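Can a Robot Cook the Dinner Yet? Household Chores and Shop-Floor Work Compared

Project report, Knut Meinecke

1. Background

My project asked whether machines can take over ordinary chores, either at home or at work. I chose this subject after a placement at Namell, a small firm in Hosham that packs spare parts for garden tools. Two of the packing lines there are automatic and one is still done by hand. I wanted to know why the third line had not been changed over, and whether the same reasons explain why we still cook and wash up for ourselves.

I divided the work into two parts. The first was a set of conversations and timings at Namell. The second was a study of kitchen work, using a two-armed set-up and a small electric cooker on a table.

2. The packing lines

The automatic lines at Namell deal with boxes of one size. The parts arrive in the same position each time and the machine puts them in the box. The supervisor told me a line can pack 900 boxes in a shift when there are no stoppages. During the shift I followed, it packed 793. Most of the lost time went on boxes that had not folded out square. Someone had to walk over, pull the box out and press a button to start again.

The hand line deals with mixed orders. One order might be a spring, a bag of screws and a long handle, and the next might be four blades wrapped in paper. A person on this line packs some 400 orders in a shift. Stüber, the company that supplied the automatic lines, had been asked to quote for this work as well. Their engineer looked at the parts bins and said the picking could be done, but that soft bags and tangled springs would need a person standing by. Namell decided it was not worth paying for both.

3. Kitchen work

For the second part I needed a chore that everyone knows. I considered folding towels and loading a dishwasher, but settled on cooking with a small pot and grill. It is a fair test because it includes hard things, such as a steel or glass lid, and things that vary in shape, such as food on a stick.

Before starting I wrote down the steps a person goes through without thinking about them. Taking a lid off a pot means finding the knob, closing the fingers on it, lifting straight up and choosing somewhere to put it down. Moving a sausage from grill to plate means gripping it hard enough to hold and gently enough not to split it. Skewers add another difficulty, as the stick can roll and the food can turn on it. 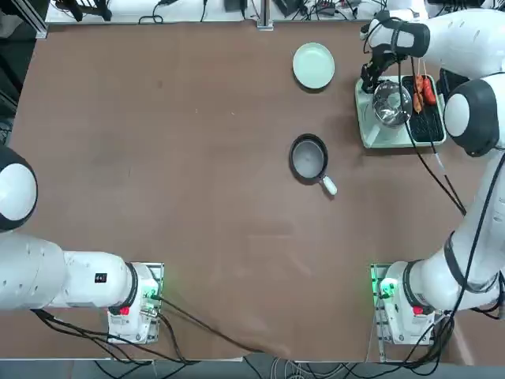
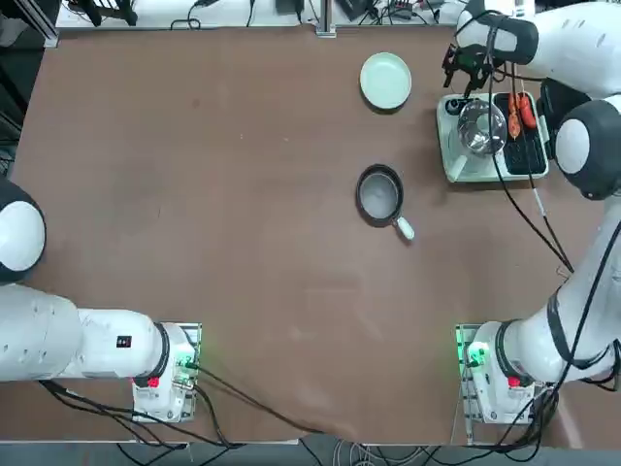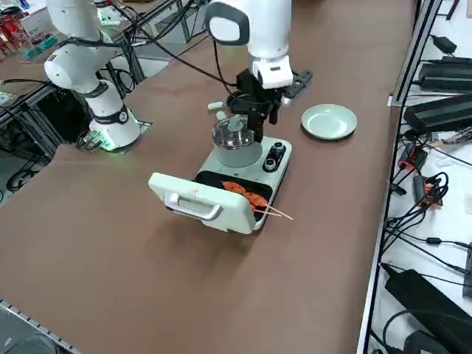
Arms, pot and grill on the brown table, with the plate to one side.

I used 4 headings to judge each step: finding the object, gripping it, moving it and letting go. I think letting go is often left out when people talk about robots. A lid has to come down level on the rim of the pot. If it is released too early it lands crooked, and if it is released too late the pot can be dragged along with it.

Finding the object is harder in a kitchen than on a packing line. Glass and polished steel both reflect the light, so the same lid can look different from two sides of a table. A clear lid also shows what is under it. A person ignores this, but a camera system has to be taught which edges belong to the lid and which belong to the food.

Gripping depends on the shape of the fingers. Two straight fingers suit a round knob or a short handle fairly well. They are less suited to a thin wooden stick lying flat, where a person would use a fingernail or roll the stick up with a fingertip.

4. What makes a chore difficult

After comparing the two parts of the project I no longer think that the difference is between home and work. The hand line at Namell has more in common with a kitchen than it has with the line next to it. In both, the objects change from one minute to the next and some of them bend, roll or reflect the light.

The cost of a mistake is also different. On the packing line a bad box is thrown in the cage and the next one comes along. A pot of hot water knocked over at home could hurt someone. Any machine sold for a family kitchen would have to be slow or very reliable, and people will not wait long for a sausage.

Space matters too. Both automatic lines have guards and a painted walkway. I measured the kitchen in my parents' house and there is no place for two arms unless the table is given up.

5. Limits of the project

I only visited one firm and only followed one shift from beginning to end. I had hoped to compare Namell with the Culter warehouse on the other side of Hosham, but could not get a visit arranged before the end of March. I also looked at only one kind of cooking. I did not study cleaning, and a grill plate has to be scrubbed afterwards, so a full answer would have to include that.

6. Findings

Machines can already do shop-floor chores where the objects and their positions stay the same, although a person is still needed for stoppages. Mixed packing is possible in part, but at Namell it did not pay. For cooking, I would say that single steps such as lifting a lid are within reach, and that a whole meal from cupboard to washing-up is some way off.

If I carried on with the project I would time the single steps separately, starting with lids, and ask people at home how long they would be willing to wait for each one.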